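Venue Safety Checklist for Touring Acts – Ulico Hall, Season Opening
Reviewed 2026-01-12
6 min read
14 shares | 3 comments

The checklist applies to every concert held at Ulico Hall, including support slots, acoustic sets and the family matinees. It is to be completed by the duty manager before doors and countersigned by the act's tour manager. Comments from the most recent walk-through, conducted with the Drirnier string band's crew, are entered under each item.

1. Access and egress

1.1 All exit doors open fully and are free of cases, merchandise tables and prams.
Comment: Satisfactory. The merchandise table has been moved to the foyer's west wall and must stay there for sold-out shows.

1.2 Capacity signage is displayed at the main entrance. The licensed figure is 711 persons, inclusive of crew.
Comment: Signage is correct. Box office staff are reminded that guest-list names count toward the total.

1.3 The loading dock is lit, and the ramp is dry and gritted in winter.
Comment: Grit bin found low. To be refilled before the February programme begins.

2. Stage

2.1 Risers are locked and level; edges are marked with white tape.
Comment: Tape is lifting at stage left. Replace.

2.2 Banjo, fiddle and double bass stands are placed clear of the walking line between the wings.
Comment: The act uses 7 stands and swaps instruments between songs. A stage plan was requested and has been received.

2.3 The centre microphone position, where the whole band gathers for the unamplified encore, is kept clear of monitor wedges.
Comment: Satisfactory.

3. Rigging and lighting

3.1 Secondary safety bonds are fitted to every overhead fixture.
Comment: One bond on the rear bar was fitted but slack. Corrected during inspection.

3.2 Haze is used only with the written agreement of the act.
Comment: Not requested for this engagement. Singers have asked that the machine remain off during sound check as well.

4. Electrical

4.1 Portable appliances carry a current test tag. This includes amplifiers, pedal supplies, laptop supplies and any charger brought in by performers or their families.
Comment: Two items in the green room were untagged and have been withdrawn. Visiting parties are to be told in the advance letter that small chargers are covered by the rule.
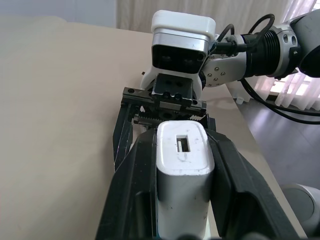
4.2 Power boards are not connected one to another, and are kept off carpet and away from curtains.
Comment: A second board had been added behind the dressing-room mirror – removed, and an additional wall outlet requested.

4.3 Stage power is isolated from the kitchen circuit.
Comment: Satisfactory. Labels on the Veltari distribution panel are faded and should be reprinted.

5. Sound levels and hearing

5.1 Earplugs are available free of charge at the bar and the cloakroom.
Comment: Stock of 2000 pairs confirmed. Children's earmuffs are held at the cloakroom only.

6. Sign-off

Items 1.3, 2.1 and 4.3 remain open and must be closed within 5 working days. No act is to load in while an item in section 3 is outstanding.

Inspected by: Floarea Vasiliu, Duty Manager

Comments (3)

ghita_fiddle
Does 4.1 cover battery tuners? We had one questioned at the door last tour.

Floarea Vasiliu
Battery tuners are exempt. Only equipment connected to the mains requires a tag.

Marlene
Please keep the earmuffs. Our grandson sat through both sets and colour-matched his to his jumper.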